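Drandcombe in November: the coat works, the canal and the Revham market

I packed one quilted jacket for this trip and wore it every day. 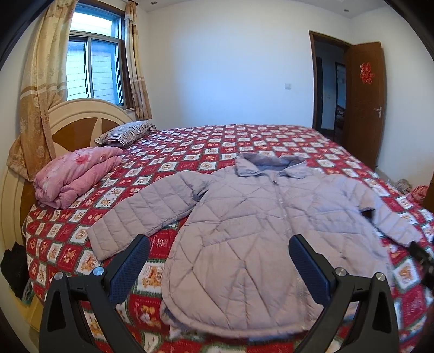

Getting there

Drandcombe has no station of its own. The train stops at Revham, and from there it is a 30 minute bus ride up the valley. The 108 leaves from the stop across the road from the station, and you pay the driver. I got on just after eight in the morning and had my pick of seats. Coming back at half past four it was standing room only until the hospital.

The bus lets you off at the bottom of Mill Street. The coat works is at the top, past the post office and a closed-down bank. The hill is steeper than the map makes it look.

The coat works

The Grosgate works opens to visitors for one week each fall. Admission was 5 dollars, paid at a table inside the loading door. Tours go every hour and last close to the full hour, with a lot of standing on concrete.

We started in the cutting room. Fabric is rolled out in layers on a long table and cut with a vertical blade, and the offcuts go into sacks for a company that makes moving blankets. The guide had worked in cutting for years and was very good on waste - how the pattern pieces are turned and nested, and how one badly placed sleeve can cost a yard of cloth on every layer.

Quilting is upstairs. The older machine, which everyone on the floor calls the Tan after the firm that built it, still runs on short orders. It stitches the shell, the filling and the lining together as one sheet before anything is cut. It is loud, and they hand out foam earplugs at the door. Take them. I left mine in my pocket for the first few minutes and missed most of what was said about thread tension.

After that came sewing, where each person does one operation, and then pressing and inspection. Two coats had been set aside on a rail with tape on the faults. One had a pocket set a little low. I could not find the fault on the other until it was pointed out.

The seconds shop by the exit was crowded and I did not buy anything. Sizes were mostly very small or very large by the afternoon.

Lunch and the canal

The works canteen does soup and rolls for visitors until two. The soup was leek and potato and could have used salt. Afterward I walked the towpath as far as the second lock and back. The path was muddy past the first bridge - wear boots.

Revham market

I had an hour before my train, so I went through the covered market next to the station. There is a good button and ribbon stall at the back, a cheese counter, and a man repairing watches. Most stalls were packing up by five. Next time I would do the market first and take a later bus up the valley.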